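Madley cell

The Madley cell is a small tabletop robot cell used for sorting and placing practice at the Nokdale workshop in Dillport. It takes its name from the Madley arm mounted at its far side, and it is known locally for how easy it is to set up again after a change of parts. Its working surface is a maple board on a blue pegboard base, and nearly everything about the cell's upkeep comes back to those two layers.

Layout

The pegboard gives the cell its grid. Rows of holes let the builders move fixings without drilling anything new, a lovely bit of thrift that has kept the same base in service through two arms. The wooden board lies on top and provides a plain, pale surface against which brightly coloured pieces stand out well. Cell number 2258, the one most often written up, still has its first board.

Setting up

Set-up begins with the board. It is pushed square to the pegboard and checked for rocking at each corner, then wiped with a dry cloth. The arm is homed and brought down slowly over two reference points, one near the far edge and one near the front. If the tip height differs between them, the board is shimmed with card and the check is run again. The Doolan controller stores both readings, so a later drift is quick to spot - a pleasing feature in such a modest machine.

The pieces come next. The usual set is made up of blocks, cylinders, stars, hearts and many-sided prisms in strong colours. They are stood along the far edge and down one side, leaving the middle clear for placing.
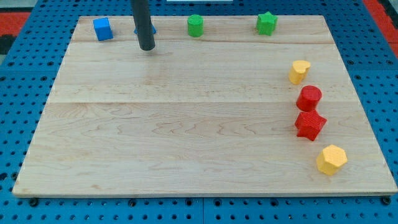
Spacing matters more than exact position. Pieces that nearly touch make a harder test for the gripper, and operators often include one such pair on purpose once the easy moves are running well.

Care and repair

Screws in the pegboard are checked by hand every March and after any knock. The gripper tip is cleaned with a soft brush, and a worn tip can be swapped in the time it takes to boil a kettle. After a swap the height check must be repeated in full. Boards are turned over when the upper face becomes scratched, and the old face is sanded lightly before it is used again.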